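Simulated home robot trials go on sale, with little to show from real homes

A Nurkside software firm has begun selling what it calls a rehearsal service for household robots, charging customers 690 pounds a month to have their machines try out chores in computer-built rooms before they are let loose on real ones.

Prudari says its service, Sketau, lets a small robotics company "get through a winter's worth of practice in a weekend". The customer sends in a model of its robot and a list of jobs. Prudari drops the robot into its stock of rendered rooms, runs the jobs over and over, and sends back recordings and a score sheet. The list on offer at launch leans heavily on furniture: opening drawers, shutting cupboards, clearing surfaces, putting things away.

The firm has 24 paying customers, according to Dilek Canpolat, its head of product, who would not name most of them. The one she did name, Karabulut, makes two-armed wheeled robots for care homes and has been using Sketau since February.

"People come to us when they have broken one wrist too many," Canpolat said at a demonstration in the firm's offices. "A wrist in our rooms costs nothing. You press a button and it's back."

That much is hard to argue with. Robot arms are dear, repairs are slow, and testing in software is common practice across the trade. Whether a stranger's score sheet is worth 690 pounds a month is another question, and the demonstration did not go far towards settling it.

Prudari's main selling point is variety. Walls, floors and furniture are given new colours and surfaces from one run to the next, on the theory that a robot which has coped with enough odd-looking rooms will take an ordinary one in its stride. The theory is an old one and has its supporters. It also produces rooms that no decorator would put a name to.

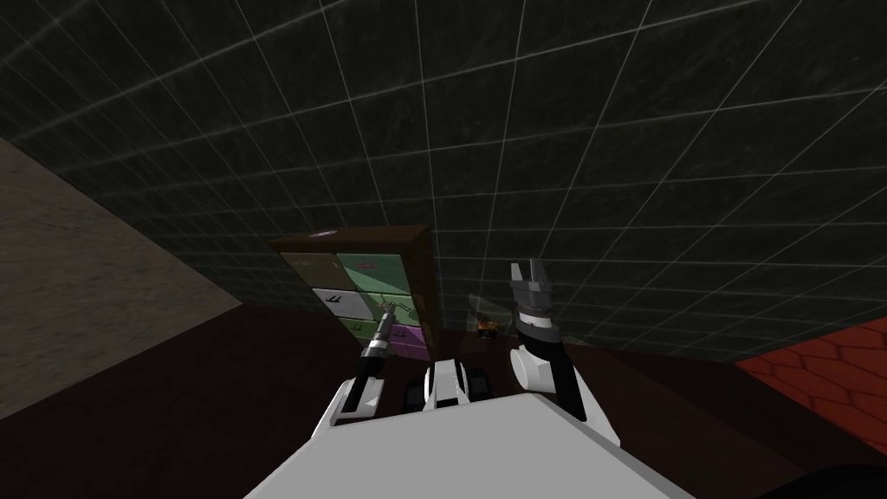 Canpolat was unbothered by the suggestion that few care home residents live like this. The strangeness is deliberate, she said, and a robot that only ever sees magnolia walls will come unstuck when it meets wallpaper. Asked how many different wallpapers were enough, she said the firm was "still learning where that line is".

Looks, in any case, are the easy part. The trouble with real drawers is that they stick. They are overfilled, they sit on worn runners, they have a handle that came off years ago and was put back with the wrong screw. Sketau lets customers change how heavy a drawer is and how much it drags, but the settings come from Prudari's own guesses and from figures supplied by furniture sellers. The firm has not measured drawers in people's homes. Canpolat said it would like to.

Then there is the score. Prudari's brochure says customers' robots improve to 397 successful drawer openings in every 500 attempts after a month on the service. The small print says those attempts were made inside Sketau. In other words, the robots got better at the test they had been practising for. Prudari could offer no matching figure for real furniture, from Karabulut or from anyone else, and said such results belonged to its customers.

Karabulut was more guarded than its supplier. In a short written reply, the company said the service had been "useful for catching silly mistakes early", such as an arm set off on a path that would have struck the robot's own body. It said it had kept up its workshop testing at the same level as before and had no plans to cut it. It did not answer a question about whether its robots open drawers any better than they did in January.

Catching silly mistakes is worth paying for, up to a point. A firm with two or three engineers may well prefer to hand the job over, and Prudari's setting-up work looks thorough. The recordings are clear, and a customer can stop one at any moment and look at it from another angle. Runs sent in by early evening were ready the next morning, at least on the days we were shown.

The contract deserves a slower read. The monthly fee covers a single robot model. A second one adds 710 pounds, which makes it dearer than the first, and Canpolat's explanation, that a second model brings extra work in keeping the two sets of results apart, did not sound like something a customer should be paying for. The minimum term is a year. Rooms made to a customer's own plans are charged separately, and Prudari keeps the right to add them to its general stock unless the customer objects in writing.

There is also nothing in the terms about what happens if a robot passes in Sketau and then fails in somebody's bedroom. The score sheet carries a line saying that results "should not be taken as evidence of safe operation". The line is in small grey type on the last page. The front page has the word READY on it in green.

Canpolat said the wording was under review and that customers understood what they were buying. "They're engineers," she said. "They know a simulation from a house."

Their own customers may not. Care home managers are already being shown test results by robot makers hoping for orders, and a page with READY across the top is likely to be among them before long. Asked whether Prudari would stop clients from using its score sheets in sales material, Canpolat said it had not been discussed.

The firm is offering a free trial of one week, limited to rooms from the general stock. Buyers tempted by it might ask to run a job their robot already does in the workshop, where they know how often it succeeds, and see how close Sketau comes to the same number. Prudari said it would be happy to help with that. It has not published a comparison of the kind itself.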